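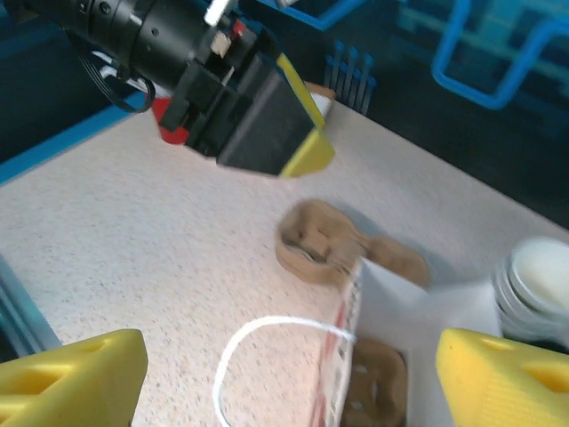
3.2 Items and table layout

Figure 3. Part of the gift-packing set on the speckled tabletop: a tan piece shaped like a figure eight, a white paper bag or box with a red and white patterned border and a string handle, and a cylindrical container with a pale cream lid.

The packing task was built from goods that small shops in Leltville hand over the counter in December. Shop owners told us that a gift order is slow to pack for two reasons: the items differ in shape, and the packaging does not hold still. We chose the items with both in mind.

Flat items came first. The tan pieces have raised edges, and one of them lies across the middle of the table in Figure 3, with a second near the bag. A flat piece can go into a bag upright or on its side, and packers in our interviews did not agree on which was better. We accepted either, as long as the piece ended up fully inside.

The containers were harder to place. A cylinder takes up the middle of a narrow bag and leaves thin gaps beside it, so the order of packing matters. In the written instructions, prepared by Duangjai Sriwong, the container goes in first and flat pieces follow along the wall of the bag.

String handles were left as they fell. In Figure 3 the handle makes a loop to the left over the tabletop. Straightening it was not part of the task, but a handle caught under an item was recorded as a fault.

Each layout was used for 7 trials before the items were moved, giving 40 layouts in the full set. Two of the authors scored the packed bags separately, and Lamai Kongkaew settled the cases where the scores differed.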